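Category: Crime and Justice > Visit reports

Open day at the Birkett forensic services building, Hundstead

The Birkett building opened in 1967 as a records annex and now houses the regional document examination and digital evidence units. Visitors were admitted in groups, signed in at the north counter and asked to leave phones in numbered lockers. The tour took 2 hours.

The exhibit store came first. It holds 3074 sealed items on mobile shelving, each logged in Trakura, the custody system adopted last September. Every movement requires a scan at both ends — a missing second scan locks the record until a supervisor clears it. Staff demonstrated this with a dummy exhibit. Clearance was slow, and the screen gave no reason for the lock.

Document examination occupies the upper floor. The unit compares signatures, inks and indented writing, mostly for loan fraud and forged tenancy agreements. Reports are peer-checked before they go to the prosecutor. The digital unit described its triage procedure but showed no live casework. Its licence for the Gitedard extraction software covers 1000 devices a year, and the centre expects to reach that limit.

Questions at the end dealt mainly with backlog and the return of seized property. Owners must apply in writing, and an item under appeal is not released.
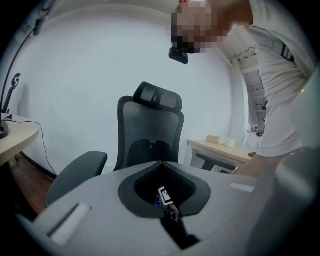
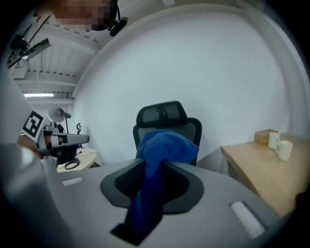 Staff writer, courts and policing

The labelling of the shelving is clear, but the signage between floors is poor. Parking is behind the building, off the service road.

Last updated: 5/3/20

Contact us | Copyright | Back to top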